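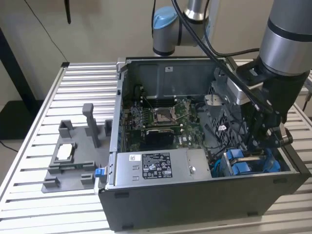
Dell tower on its side, cover off, CPU socket empty

Brelalmont Forums > Desktop Hardware > Old Dell tower, strip or rebuild?

nundden50
Posted March 22, 2021
Got this Dell from an office clear-out in Bruvitbridge. No processor in the socket, but the board, power supply and heatsink are there. I want it as a file box for the shed. Is it worth buying a CPU, or should I strip it for parts?

slotcover
Strip it. By the time you've bought a chip and paste you could have a complete used machine. Keep the power supply and the drive caddies and recycle the rest.

El-Sayed
Disagree. Used chips for these are cheap. Look up the board number before you order, and check the socket pins with a torch. If any are bent, I'd go with slotcover. Leave the retention lever alone until you have the chip in your hand.

nundden50
Pins look straight to me. The drives are the other question. The blue caddies come out without tools, which I like.

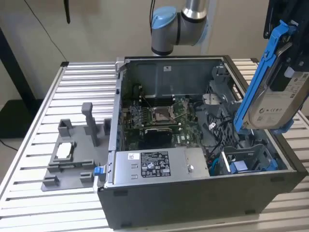 Hard drive in its blue caddy, over the drive cage

El-Sayed
Those caddies are good. The plastic flexes at the sides so the drive clips in, then the whole thing slides into the cage. Make sure the cables are tucked back first or they catch on the corner.

1081kelvin
I wouldn't trust an office drive of unknown age with anything you care about. Run a full surface test, and if there are any reallocated sectors, bin it. I lost 2 years of photos that way.

slotcover
Agree with kelvin on the drive. I still say the power supply is the weak point in a rebuild. It's a long, odd shape, so you can't drop in a standard one if it dies.

El-Sayed
Plenty of used ones around. I've had 7 of these towers through my garage and replaced one supply.

nundden50
OK, I'll put $50 toward a chip and a new drive. If it costs more than that, it gets stripped. Does anyone know if the fan needs to be plugged in for it to boot?

1081kelvin
Mine stopped at a fan error and waited for a key press. Plug it in.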